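Home | Manuals | Clondau range | Spares | Contact

Wukelura 4 practice amp - Section 3: First set-up and first noise

For the Wukelura 4 only. If yours is the older Bornholm model the knobs are in a different order, use the Bornholm sheet.

Read the whole section once before you plug in. Takes a minute.

3.1 Before power

1. Amp on the floor or a solid shelf. Not on carpet if you can help it, the bottom vents need air.
2. Leave a hand's width behind the back panel.
3. All knobs to zero. Yes, tone as well.
4. Power switch OFF. Check it, dont assume.
5. Mains lead in the back first, then the wall.

CAUTION: only the lead supplied. No kettle leads out of the drawer.

3.2 Small bits

Plectrums, spare fuse, jack adaptor, the little hex key. Keep them together in something with sides. Any tub or tray will do.

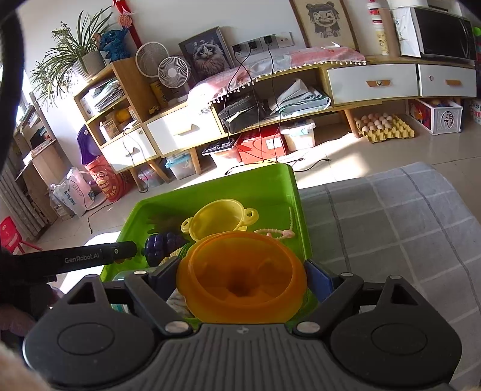 Orange bowl and green tray.

Hex key fits the handle bolts and the grille bolts. Nothing else on the amp takes it. If a bolt won't turn, stop, wrong bolt.

3.3 Plugging in the guitar

1. Guitar volume right down.
2. Jack into guitar, then into INPUT on the front. Not PHONES. They are the same size and people mix them up.
3. Power ON. Red light straight away, goes green after 30 seconds. Don't touch the drive knob till it's green.
4. Master to 2.
5. Bring the guitar volume up slowly.
6. No sound? See 3.6.

Note: the drive button is a push-push. In = dirty, out = clean. For the fast downstroke stuff start with drive at 4, treble just over half, bass lower than you think. Too much bass and the chords turn to mud.

3.4 Second guitar or a mic

AUX takes a mic through the adaptor. Fine for shouting along at home, not realy meant for a gig. Keep the mic behind the amp or it will squeal.

3.5 Cleaning

Power off, lead out of the wall, wait for the light to die.

1. Dry cloth over the top and sides.
2. Soft brush on the grille, no pressing.
3. Cotton swab round the base of each knob.
4. Scratchy pot? One drop of contact cleaner on a swab, turn the knob end to end a few times. Leave the amp unplugged overnight.
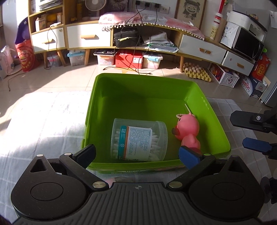
Cotton swabs in a clear plastic container.

CAUTION: no water, no polish, no furniture spray. Never poke anything through the vents.

3.6 No sound, bad sound

Light off - check wall switch, then fuse.
Light stays red - off, wait, on again. Still red, send it back.
Light green, silent - jack in PHONES, or guitar volume down.
Hum - move away from dimmer switches and chargers.
Crackle when the lead moves - lead is going. New lead.
Cuts out when loud - vents blocked, let it cool.

Fuse is part 247, Mittal type. Speaker is part 910. Anything else inside is a workshop job, dont open the back.

Set-up text by Sunita Pal, checked on the bench by Shivam Bhardwaj. Revised Tuesday, April 21, 2026. Next revision July.

Related items
Section 2: What's in the box
Section 4: Using the headphone socket
Bornholm set-up sheet
Mittal fuses, which one fits
Clondau footswitch: wiring it in
Tuning down a half step without buzzing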